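We use cookies to remember your settings and to count visits. Accept all | Manage choices

Teaching by hand: what changes for people when the training of robots becomes a job

Project report, second-year module Work and Technology
Silvan Bachmann and Jeanine Verbeke

1. Why we picked this

When our tutor asked for projects on automation at a real workplace, most groups went straight for warehouses and checkouts. We nearly did too! Then Jeanine heard about Trenduston, a firm that takes on people to do ordinary household jobs with a gripper in their hand, so that the recordings can be used to train robots. We had both read plenty about machines taking over tasks. Neither of us had thought much about the people who show the machines how the tasks are done, and we wanted to know what their working day is like, what they think of it, and what it has done to the jobs that were there before.

Trenduston was very open with us. We spent part of March on site, mostly in the mornings, and were allowed to talk to anyone who had a break and felt like talking.

2. The workplace

Before the recording work came in, the site was a showroom and returns centre for home goods. Staff there unpacked things, checked them, put them out on display and boxed up whatever was going back. A good part of the building is still laid out in small home-like corners, and this is one of the reasons the recording work landed there. The furniture was in place already.

The work is organised around two tools. Skoltuvero is the scheduling program, which tells each person which corner to go to and what job to do. Droltell is the checking program, where recordings are looked at afterwards and either kept or sent back. People on site use the names as verbs. "I've been Droltelled" means your morning's recordings came back and you have to do them again, and we heard it quite a lot.

3. How we did the study

We used a short paper questionnaire and longer chats. We handed out 74 questionnaires and got 71 back, which we were thrilled with. (Doing it on paper and standing next to the kettle helped a great deal.) The longer chats were not recorded. We took notes and wrote them up the same evening, Silvan doing the typing and Jeanine correcting his spelling.

We asked what people did before, what they do now, what has become easier, what has become harder, and who they go to when something is wrong. We left out questions about pay, as the firm asked us to, and we know that this is a gap.

4. What we found

4.1 Hands and attention

The first thing people talked about was their hands. Picking up a mug with your fingers is something you never think about. Picking it up with a gripper means planning where you stand, which way your wrist is turned and how you will let go again. Several people said they were more tired in the head than in the arms at the end of a shift, and a few said the opposite, mainly those doing shelf work above shoulder height.

We tried it ourselves for one session and were terrible at it. Silvan took so long over a book that the next person in the schedule came to see what had happened to us.

4.2 Who decides what a good job is

In the old returns work, a supervisor walked past and had a look. Now the judgement comes later and from a screen. Some people like this very much: it feels fairer, and there is no one hovering. Others miss being told on the spot. One woman who had worked in returns for years explained that she used to know by lunchtime whether she was having a good day, and now she finds out the next morning.

The reasons given in Droltell are short, things like "too fast" or "hand in view". We think this matters more than the firm realises. People who got a proper explanation from a colleague told us they improved, and people who only got the short reason often just guessed.

4.3 Working close together

Recording sounds like a lonely job, and we expected booths. In practice the corners are shared, and people learn to work round each other.

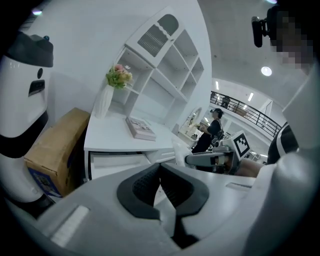 Figure 1. Hand-held grippers in use in a desk and shelving corner, with a white robot to the left.

Sharing a corner has made people talk to each other more than they did in returns, where everyone had their own bench. They swap tips about grip and angle, and new starters pick things up by watching. On the other hand, it is easy to get in someone's way, and Skoltuvero does not know how wide a person with a backpack is!

4.4 What people think it will lead to

We were a bit nervous about asking this one. Are you training your own replacement? Most people had an answer ready. The commonest was that the work they are showing is housework, and they would be glad to see the back of it at home. A smaller group was uneasy and said so plainly. They wanted to know where the recordings end up, and felt the firm could tell them more than it does.

5. What we would suggest

The short reasons in Droltell should come with a name, so that people can go and ask. Shelf work should be swapped more often during a shift. And we would love to see a monthly talk where staff are told what their recordings have been used for.

6. Limits

It was one site and one month, and we only met people who were still working there. Anyone who had tried the job and left is missing from our results. If a later group takes this on, we would start by finding them.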